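Bottle Returns in Brirndale: Does Distance to a Return Point Matter?
Student project report, Tritesstead, 06/02/2019

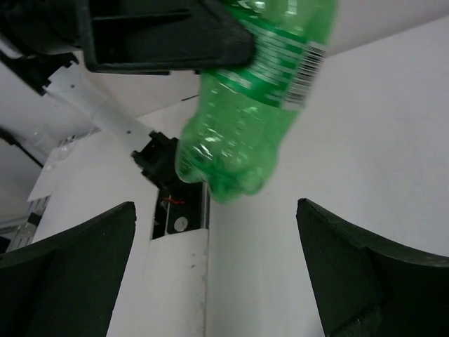

Figure 1. Green plastic bottle with striped label and barcode.

1. Background

Brirndale has 2 places where residents can take empty drink bottles. One is inside the Collia supermarket on the main road and the other is behind the Seok store near the bus stop. Both pay the deposit back as a store voucher. The project asked whether people who live farther from a return point bring back fewer of their bottles.

2. Method

A one-page survey was left at homes on four streets in March. It asked how far the home was from the nearest return point, how the person usually got there, and what happened to bottles that were not returned. We got 47 forms back. Seven had no answer for distance and were left out, so the results use 40 forms.

Distance was given as walking time. We split the forms at 10 minutes – this was the middle choice on the survey.

3. Results

People within a 10-minute walk mostly said they returned all or nearly all of their bottles. People farther away gave more mixed answers. Several of them saved bottles in the garage and took a large load by car, so they returned as many but went less often. This was not something the survey was set up to measure, and we only know it from the comments.

The most common complaint was that the machine at Collia was full in the evening. Crushed bottles and bottles with torn labels were also mentioned, as the barcode could not be read.

4. Problems with the survey

Walking time was a guess by each person. Apartment residents were hard to reach, and only two of the forms came from apartments. A second survey should ask how often people go and how many bottles they take each time – those should be separate questions.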